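Search this site Enter keywords Go

About Futiren

Futiren is a home tidying and clothes folding service based in Jedesbridge. We started in February with six households on our list and now look after 70. The work is ordinary: shirts, pants, bedding, drawers that no longer close.

We fold on the bed. It is the largest flat surface in most homes, and it is close to where the clothes are kept. Each piece is spread out, smoothed and folded, then added to a pile at the end of the bed — one pile per person if the household asks for it.
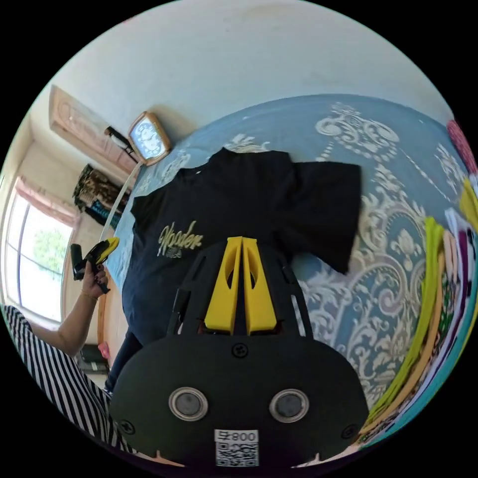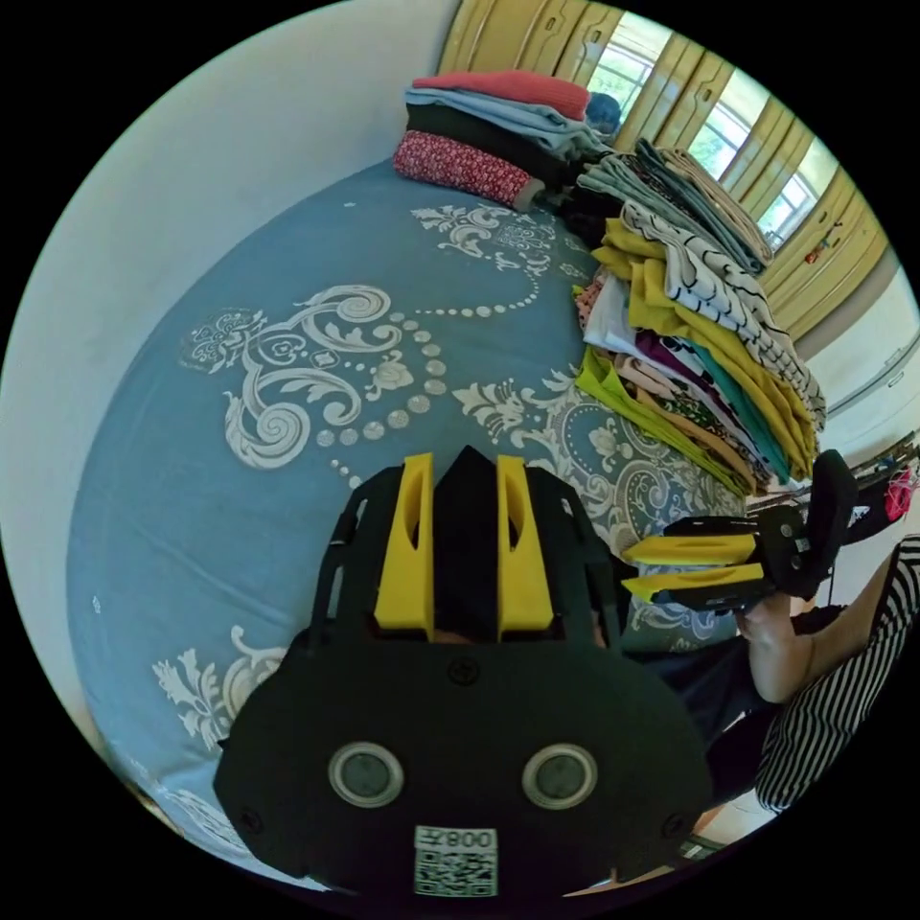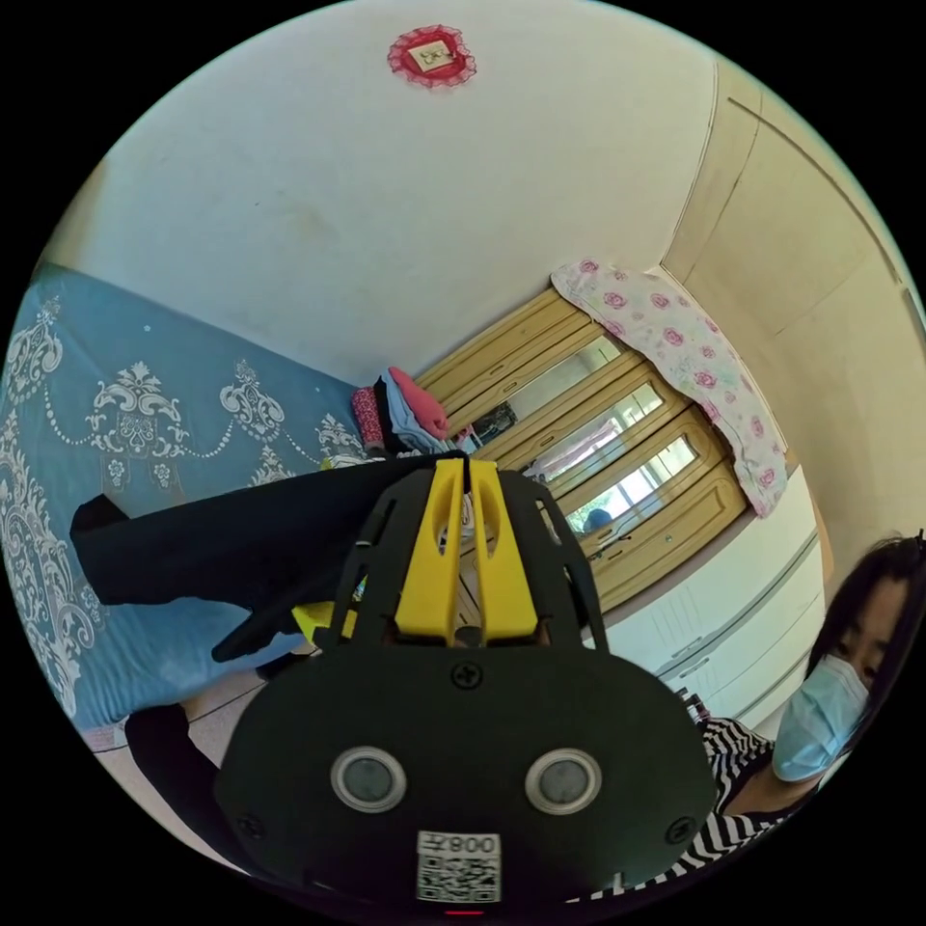

Folding day on the blue damask bedspread. First photo: a black T-shirt laid flat, print side up.

A standard visit covers one bedroom. Extra rooms are booked in 30-minute blocks. We do not wash or iron, and we do not throw anything out without asking.

Our folding guide, Kudument, is free to every household we visit. It covers T-shirts, pants, sweaters and fitted sheets. The first printing was 1000 copies, and a second is planned. Bookings from the Võ building are handled by the Jedesbridge office.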